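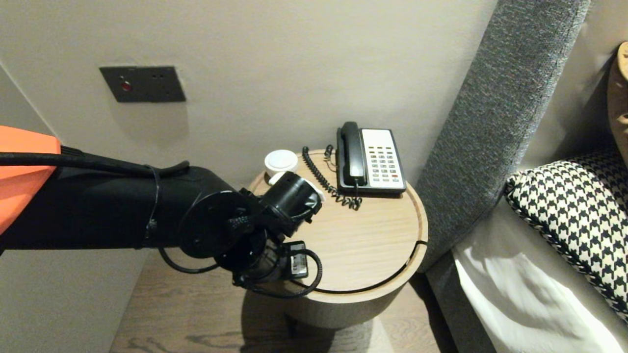

**LIRKBERG, April 25, 2022** — The Hajji, the old rail hotel on the north side of Lirkberg, is opening its doors again this September, and the first people through them will be neighbors. Anyone who lives in town can put in for a free night during the opening two weeks, breakfast included!

The building has been closed for repairs since a burst pipe ruined the ceilings on the second floor. Ploltix, the small firm that runs the hotel, decided to fix the whole place while the plaster was down anyway. All 379 windows have been taken out, repaired and put back (the ones facing the tracks now have a second pane, and what a difference that makes at five in the morning). The main staircase has its old banister again, found in pieces in the coal cellar and glued together over one very long winter.

Guests who remember the place will be glad to hear that the dining room keeps its name, its piano and its pancakes. The kitchen is bigger, with a window onto the courtyard where people can order coffee and a roll without coming inside.

"We grew up walking past this building, and we missed the lights being on," the Ploltix team said. "We can't wait to hear people on the stairs again."

Bedding for the rooms comes from Womix, a sewing workshop four streets away, which made 888 pillowcases for the reopening and is already at work on the winter quilts. The workshop will sell leftover fabric from a table in the lobby on opening weekend — bring a bag.

Rooms on the top floor will follow later, once the new elevator has passed inspection. Until then, guests who need step-free access can book one of the rooms off the courtyard.

**Free nights for residents:** Forms are at the Lirkberg library and the hotel's front office. One form per household, please. Names will be drawn in the dining room, and there will be around 2 hours of live piano beforehand, open to all.

**Press visits:** Reporters and photographers are welcome on weekday mornings. Please call the front office a day ahead and wear sturdy shoes, as the courtyard is still being paved.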